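House rules for my pretend robots

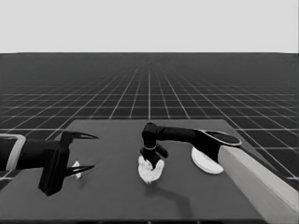

Two simulated arms, one bunched-up white cloth, a whole lot of tabletop.

So I finally wrote down my rules! I've been running two-arm cloth tasks in simulation since September, and until last week the "rules" lived in my head and on a sticky note that fell behind the desk. Then Khanyisile Mtshali asked to use my runs for her Vundenside project and sent back a very polite list of questions, and I couldn't answer half of them (embarrassing).

Rule one is that sim gets the same speed limits as the real cell. I used to let the arms fly around because hey, no fingers to pinch. But then you carry those settings over to hardware, and I really don't want to find out that way. My cap is 450 millimeters per second at the wrist, and 40 percent of that once a gripper is close to the table.

Rule two: keep the arms out of each other's space unless the task calls for a handoff. Cloth makes you greedy. You want both grippers in there at once, tugging away, and that's how you get a collision that the physics engine smooths over as if nothing happened. I log every contact between the arms now, even the tiny ones.

Rule three is write down what counts as done BEFORE you press run. I had up to 3000 episodes in the Viltstead folder with no success rule attached, just a column that said "good" or "meh." I pulled 58 of them to relabel by hand and disagreed with my past self constantly. What did meh even mean?

The last one is small. Different gripper on each side? Put that in the file notes, left and right spelled out, every single time. Khanyisile wants a version number on the whole list too, so I guess this is 0.1. She's already asking for changes to rule two.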